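3. Materials and Method

3.1 Rooms

The study was carried out in rooms that people use as home offices or as small single offices in shared buildings. We visited 22 rooms in June. All of them had one main desk, one chair, and at least one place to store papers or small supplies. Rooms with two or more regular users were left out, as the way people divide a shared desk has been treated in earlier work and would need a different set of measures.

Each room was visited once. The person who used the room was asked not to tidy before the visit. After a short talk about the kind of work done there, we measured the floor, the desk, and any storage within arm's reach of the chair. We then asked the user to clear the desk completely, in whatever order and to whatever place seemed natural. Users were told that they could stop when the top was bare or when they had run out of places to put things. They were not given boxes or bags.

3.2 Desk types

We sorted the desks into two groups by the shape of the front edge. Straight desks have a plain rectangular top. Curved desks have a cutout along the front, so that the person sits partly inside the outline of the top. Both groups included fixed desks and sit-stand desks. Height adjustment was noted but is not used as a grouping factor in this section.

The cutout matters for clearing because it changes what can be reached from the chair. On a straight desk the back corners are the hardest part of the top to reach, and things left there tend to stay. On a curved desk the user sits closer to the middle and the front corners come forward on each side. In the first visits we saw that users of curved desks put current work on one of these front corners and used the other for things that were waiting to be put away. Vorum was the most common make among the straight desks, and Pärn among the curved ones. We do not compare makes.

3.3 Storage under the top

Storage was recorded in three classes: drawers under or beside the desk, open shelves, and everything else (window sills, the floor, the seat of a spare chair). For drawers we wrote down the position relative to the chair, whether the drawers could be opened fully without moving the chair, and how full they were before clearing began. Fullness was judged by eye on a four-step scale: empty, part full, full, and will not close.

Small drawer units gave the most trouble in recording. They are light, many are on casters, and users move them during the day. We recorded the position found on arrival and a second position if the unit was moved during clearing. A unit that stood under the top at the start and was pulled out beside the desk was entered as both. Units that had been pushed so far back that the user had to kneel to open them were entered as out of reach, even when the user said they opened them often.

3.4 Measures

The main measure was clear area, given as a share of the top. A top with nothing on it scores 100 percent. Monitors on arms clamped to the edge were not counted against the score, but monitors on a foot were. Cables lying on the top counted as objects. Cables hanging behind it did not.

We also recorded where each object went. Destinations were coded from the notes by one author and checked by Normunds Lapiņa, who had not been present at the visits. The two sets of codes differed mostly on paper. One coder had treated a stack moved from the desk to a shelf as stored, and the other had treated it as displaced. We settled on "displaced" for any stack that was moved without being sorted, and recoded the earlier visits to match.

The walking path between the door and the chair was measured before and after clearing. In 8 rooms the path was narrower after clearing than before, as objects had gone to the floor. These rooms are discussed in Section 4.

3.5 The cleared state

Scoring a bare top is simple, but the placement of the desk and its drawers still has to be noted. Figure 2 gives the cleared state for a curved desk. The desk is a large white sit-stand table, scored at 100 percent. It is long for the size of the room and stretches at an angle toward the back corner, which leaves a wooden floor on the open side. A small white drawer unit is beneath the top at the front right. In our scheme this is an under-top unit at a front corner, the position in which a drawer can take things directly from the part of the desk where they tend to collect.

Figure 2. White desk with a curved front edge and an empty top; small drawer unit beneath the front right corner. 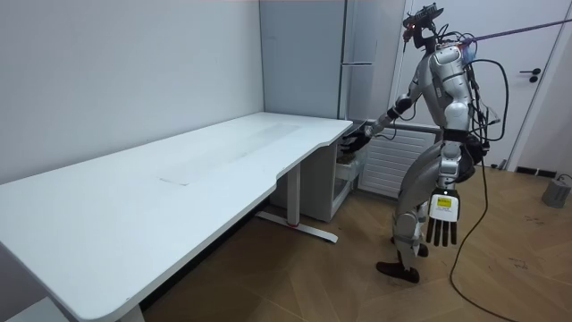
3.6 Limits of the method

A single visit gives one clearing by one person. We do not know how long the desks stayed clear, and we did not return to find out. Users also knew that they were being watched, and several said they would normally have stopped sooner. The clear area scores should be read as what a user can reach with the storage at hand, and they say little about the state of the desk on an ordinary day.

The scale for drawer fullness is coarse. A part full drawer could hold a few pens or could be one folder short of full, and the two cases leave very different room for the things on the desk. We kept the scale because it could be applied quickly and without taking anything out of the drawers, which most users preferred us not to do.

Floor plans were drawn by hand during the visit and redrawn later in Plosomeck. Distances under the desk were taken with a tape from the front edge of the top. On curved desks the tape was held at the nearest front corner, not at the deepest point of the cutout, and reach values for the two desk groups should be compared with this in mind.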